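Notebook: soft goods bench, strap and stuffing work
24/06/2020
Entry by A. Cusi, read over by G. Venckus 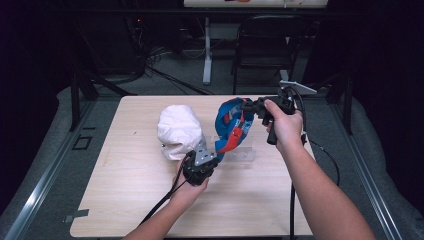 Continuing with the padded strap for the Witidden carrier. The question left open in the previous entry was whether the blue shell fabric or the red webbing sets the curve when the strap is lifted by one end. Gunārs thought webbing. I thought padding. Neither of us had tried it with the edge stitching opened, so that was the first job.

Sample A: webbing stitched full length on both edges.
Sample B: same shell, same foam, webbing stitched at the ends only.

Sample A lifts into a smooth arc and keeps it. Sample B folds at one point, a little above the middle, and the foam creases there. Repeated until I was satisfied it was the same point each time. Opened the shell on B afterward and the crease is visible in the foam, on the body side, as a shallow line that does not rub out with a thumb. A has no such line. So the webbing does carry the bend, provided it is sewn down. Gunārs gets this one.

Foam is the Plinis sheet, the thinner of the two we stock. The thicker sheet will not turn through the shell without bunching at the seam, and I have stopped trying. If Titaslow want a softer strap they will have to accept a wider one. Wrote to them to that effect, no reply yet.

Bar tacks. Moved them in from the edge by 3 mm. At the old position the needle was catching the fold of the webbing and splitting the yarn on the underside. Three of the January straps had come back with loose tacks in that location, and I now think that was the cause. New position looks clean on both faces. The pull check is still to be done. Clamp is in the other room and the jaw faces want new rubber before anybody uses it on finished fabric.

Thread: the Shin bonded thread runs well at the lower tension setting. At the higher setting it puckers the blue fabric along the first few stitches and then settles. Leave it low. Bobbin wound from the same cone.

White stuffed forms. These are for the shoulder load, used as a stand-in for the wearer so that the strap has something to sit over. Filling is the loose fiber from the big bag. Two weights made up. The lighter one is useless, it slides out from under the strap as soon as any tension goes on. The heavier one stays put but goes lumpy after handling, and has to be kneaded back before each trial. I tried quilting one through the middle with a few hand stitches. It holds its shape better, but the dimples give the strap a place to settle, and then every trial comes out the same for the wrong reason. Unpicked it.

Cover fabric on the forms marks easily. Wash hands after cutting webbing, the red sheds lint for the first day. Two covers went in the wash and came back slightly smaller, so cut the next set 7 mm over on the long side.

Flat reference. Using clear acrylic on the bench when checking for twist. Lay the strap along it with no load and look for daylight under either edge. Sample A sits flat apart from a slight rise at the sewn end. Sample B sits flat everywhere, for what that is worth. The acrylic scratches if dragged, so lift it. Clean with soapy water and a soft cloth, no solvent.

Cutting notes for the next batch:
Shell: cut on the straight grain. One of the offcuts was off grain and it shows, the strap made from it spirals slowly to the left.
Webbing: heat seal the ends before sewing. Sealing afterward shrinks the last bit and pulls the end crooked.
Foam: mark the body side in pencil. Ink comes through.

Open items
Pull check on new bar tack position (AC).
Rubber for clamp jaws (GV).
Ask Titaslow about strap width before cutting any more shell.
Reorder blue, roughly 2 m left on the roll and the outer turn is creased.

GV, added later: agree on the webbing. Would like to see B again with the webbing tacked at the middle as well as the ends. If that removes the crease we save most of the edge sewing. Foam for it is already cut and in the tray under the bench.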